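Korkor loved rule 9 best of all the Dremwood rules, and she read it out loud like a poem. "Open wide, stop, look, then close!"

"You wrote that one," said Halfdan.

"I did! And it's so good!"

He had 17 tries left before supper, and Kurkach wanted every one done the same way. Fingers open. Stop. Look at the brush, look at the table, breathe.

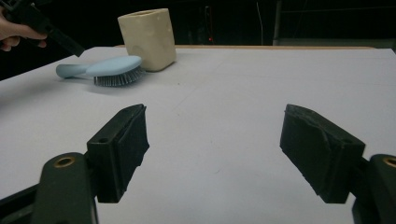 "I looked," he said.

"Did you look at the handle too?"

He hadn't. He looked again, and she bounced on her heels, because a rule was working right in front of her, in a real room, on a plain blue hairbrush (she would tell Tiziana all of it tonight).

"Okay," said Halfdan. "Now I'm closing."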